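Tuesday, late afternoon - bench by the window

Second go at the rosemary rinse, and I'm much happier with this one. The first batch smelled wonderful but left everybody's hair feeling like straw, and I'm fairly sure I had the vinegar too strong. Imke Ostermann said so at the time and I argued with her, so let it be written down that she was right.

What I did today:

- 600 ml water, brought just to the boil and taken off the heat
- a good handful of dried rosemary from the Culletti bag (the older one - the new one is still sealed, please leave it)
- lid on, steeped until it was cool enough to hold the pan comfortably
- strained twice, the second time through muslin
- 2 tablespoons cider vinegar, stirred in at the end

I lost quite a bit to the leaves, as always, and I never remember to squeeze them out properly. Next time I'll press them with the back of a spoon before the first straining. The color was a nice weak-tea brown, a little cloudier than I'd like, and the vinegar smell was there when I poured but seemed much softer once the rinse was in wet hair. I tried it on my own first, and combing through afterward was so much easier than last time!

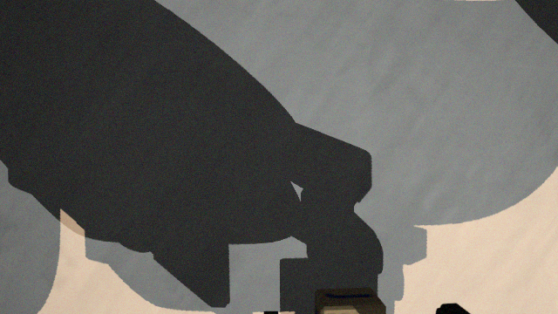
The other thing I wanted to get down is the flaxseed gel, while it's fresh in my mind. Bastian Sperling made his the way he always does, simmering and stirring until it strings off the spoon, and then left it a minute too long, so it was nearly impossible to get through the strainer. We rescued roughly 200 ml of it. The texture is lovely for curls, very slippery, but it does flake if you use more than a small dab (ask me how my fringe looks this evening). I'd like to thin it with some of the rosemary water and see whether that helps with the flaking or just makes it runny.

Both are in the fridge, second shelf, in the Amissah jars with the white lids. Neither one has any preservative in it, so please throw them out after a week, and sooner if they smell off.

Still to do:

- gel and rosemary water, half and half, small jar only
- rinse again with 1 tablespoon vinegar, on Imke if she's willing
- order more muslin, and find out whether Andmont still sells the fine strainers
- wash the big pan properly, it still smells of last month's onion experiment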